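Review: the Nikemlow good practice pack for hand-held grippers
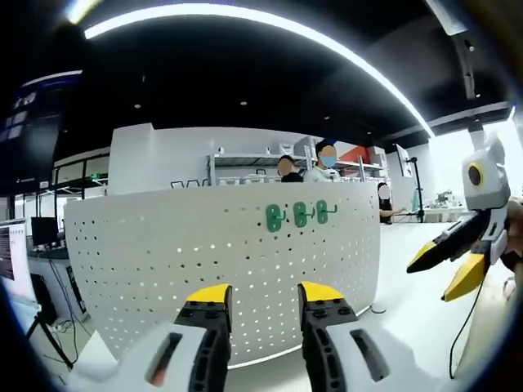
Two grippers at the pegboard, three green hooks up.

Nikemlow's pack is a binder, a wall chart and a login, and it wants to make gripper sessions consistent between sites. I've lived with it since October.

The best rule is the dullest: agree a starting layout and go back to it before every take. Hooks level, both pairs of fingertips open, cable clear of the holding hand. Our takes got easier to compare within a morning.

Section 9 covers cables and is excellent. Section 4 covers footwear and goes on like a wet weekend.

I'm less keen on the sign-off sheet, which wants two signatures before anyone may move a hook. Misaki Yoshida now signs in a stack before lunch, and I doubt the authors had that in mind. There's also very little on two people sharing one board, where elbows are the main hazard.

Worth having if you can get it without the login. Four stars for the binder, two for the chart, which fell off the wall.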